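Stoltari adds Onu iridescent flatware and lavender bowl to tableware range

ISTMONT – Stoltari will ship the Onu place setting to trade customers from July. The line covers a fork, a spoon and a round bowl with a pale lavender interior, and is listed under order group 466.

The flatware is metal with an iridescent finish. Color shifts with viewing angle and light, and ranges from pink and purple to dark blue and teal. The fork has four slender tines and a long handle that widens to a rounded end. Forks and spoons are packed separately, 80 pieces per carton. Bowls are packed in cartons of 12.

"Buyers asked to see the color on plain wood, under mixed light," said Edeltraud Lammers, product manager for tableware. "A printed swatch does not show the shift."

Finish samples – one fork, one spoon – can be requested by quoting reference 1737. Requests received by noon on Wednesday are sent the same week. Hannelore Kleinschmidt handles trade accounts and carton pricing at the Istmont office, extension 202.
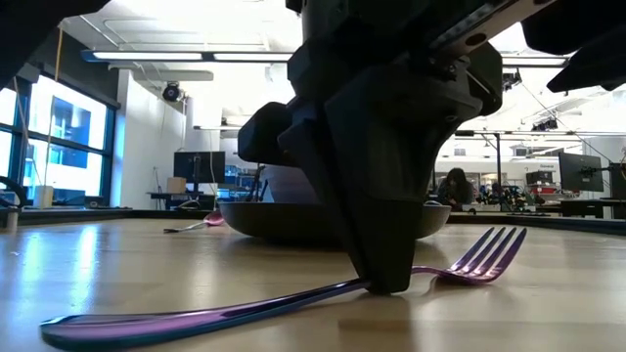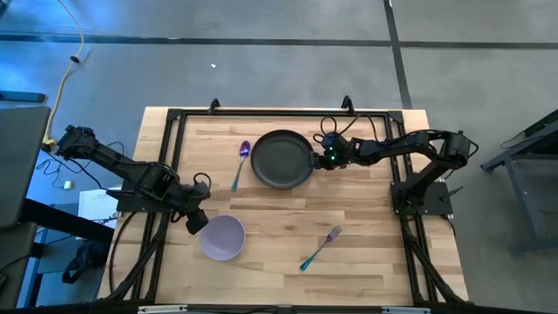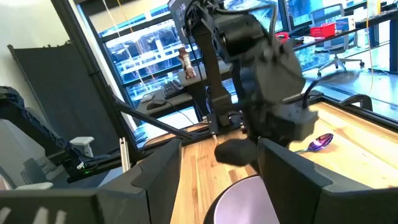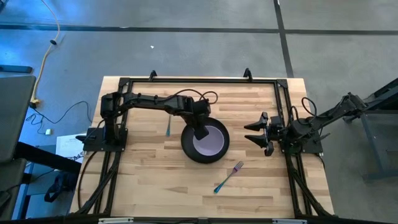
Onu flatware and lavender bowl on a light wood tabletop.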